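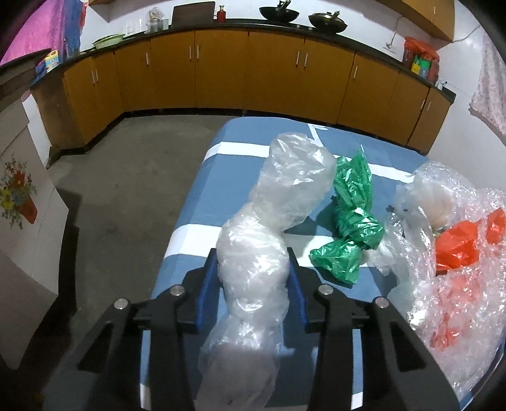

Der Greifer lasse die Tüte nicht mehr los, schrieb Joanne Sedgwick an einem Sonntag, und das Handstück melde dabei keinen Fehler. Die Antworten auf diese und ähnliche Meldungen zum Padanness-Handgreifer sind hier zusammengefasst.

Warum öffnen die Backen nach dem Griff nicht vollständig?
Meist hat sich Folie in einem Gelenk verfangen. Dünne Kunststofftüten ziehen sich beim Schließen in die Dreiecksöffnungen des Gestänges und blockieren den Rückweg. Die Software erkennt das erst ab Version 3, ältere Stände melden »offen«.

Wie löse ich die Blockade?
Gerät abschalten, Akku entnehmen, Folie von Hand entgegen der Einzugsrichtung herausziehen. Kein Messer verwenden – die Beläge sind weich und werden leicht beschädigt. Nicht bei eingelegtem Akku in die Gelenke fassen. Beim Wiederanlauf fahren die Backen ohne Vorwarnung in die Grundstellung.

Was bedeutet Code 331?
Motorstrom zu hoch über mehr als 18 Sekunden. Der Code muss quittiert werden, ein Neustart allein löscht ihn nicht.

Knoten rutschen durch. Belag defekt?
Nicht zwingend. Geknotete Tüten möglichst unterhalb des Knotens am Bauch greifen. Glänzende Stellen auf dem Belag deuten auf Abrieb hin, dann beide Beläge tauschen (Satz 37, Bezug über Vasiliu).

Darf ich nach einer Blockade weiterarbeiten?
Erst nach drei Leerhüben ohne Geräusch. Bleibt Spiel an einem Bolzen, Gerät einsenden.

Wohin mit Fehlerprotokollen?
An Tainá Sampaio, Technik. Bitte Softwarestand und Art der Folie angeben.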